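Questions people ask me about the Kodville toy swap

I'm Carola Stüber and I run the swap, so these all land in my inbox sooner or later. Last tidied up 2024-06-20.

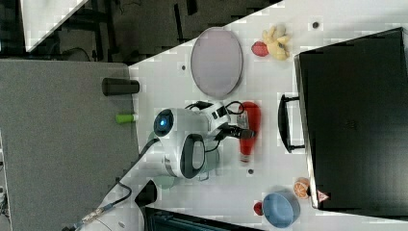

When is the next one?
First Saturday in August, doors at ten. We do pack up at two, and by half one the good jigsaws have gone, so come early if jigsaws are your thing!

How does it work?
You bring toys, you get a token for each one, you spend the tokens on other toys. No money changes hands except at the tea table.

Can I come if I've got nothing to swap?
Yes, please do. Ask at the door for 2 starter tokens and off you go.

Do you take jigsaws with a piece missing?
If it's one piece, write it on the lid and I'll take it. More than that and I'd rather you didn't (I once gave up a whole weekend to a 400 piece lighthouse that was mostly sky, and I'm still cross).

What about things with batteries?
Fine, but test them first and take the batteries out before you hand them over. I've driven home with something singing in the boot and I couldn't work out which bag it was in.

What won't you take?
Car seats, bike helmets, anything with a cracked case and, sorry, big soft toys. We had 200 left over last summer and my spare room only came back to me at Easter.

My child has changed their mind and wants their toy back!
It happens every time. Find me or Igor Wasilewska before closing and, if it's still on a table, it's yours again - just hand the token back.

Can I drop things off beforehand?
Only the Friday evening, between six and seven. Please don't leave bags on the step, they get rained on.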